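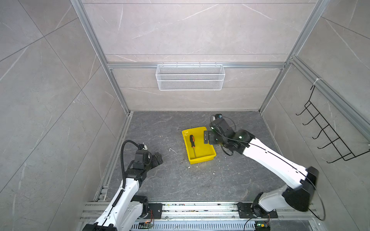

I went to the Keltton open afternoon in Skaltville mostly because the invitation promised "robots learning from people" and I have sat through enough slide decks with that line on them. This time there were machines to look at, so I'll give them that.

The room we got was at the back of the building. Each cell is a small walled box with gray marble-look tile on three sides, an aluminum rail across the back and two white arms bolted at the front edge. A wire basket hangs from the rail and a black hook rack hangs on the right wall. I would have guessed a bathroom showroom if the arms hadn't been there. There were bits of white and tan debris on the floor of the cell, which I liked better than the spotless demos at Rarnivetti last December.

The task during our visit was a screwdriver and a yellow tray. An operator steers both arms from a desk, and every attempt is saved as an example for the learning system. One arm steadies the tray, the other takes the tool out and puts it somewhere else. Then it all gets reset by hand and they go again. Reset took longer than the attempt most of the times I watched.

Venla Valtonen ran our group and was patient with questions. I asked how many good examples they had for this one task. 107, she said. I asked how many had been thrown out and she didn't have that number with her. I'd have thought it was the more interesting one - if an operator fumbles and the take is deleted, the system never sees a fumble, and then I don't know what it is supposed to do when it makes its own.

She had an answer for part of that. Some fumbles are kept if the operator recovers within the same attempt, and those get a tag. Who decides what counts as recovering? The operator, apparently, right after doing it. I wrote that down and underlined it.

We were then shown Cele, the trained model, working without a person at the controls. It got the screwdriver out of the tray on the second go. The first time it closed on nothing, a little to the left, and stayed there until someone pressed stop. People clapped for the second one. The tray had been put back by the same person at nearly the same angle both times, and when a man in our group asked to turn it 90 degrees he was told there wasn't time before the next group. There were 15 of us and we'd started late, so maybe there wasn't.

The gray tile bothers me too. Every example I saw was gathered against it. Venla said other backgrounds are planned. Planned for when, I asked, and got "after this batch."

Coffee was in the lobby and the parking is free if you tell the front desk. They say the next open afternoon will include a longer session with Cele, and I've asked for the early slot and permission to bring my own screwdriver.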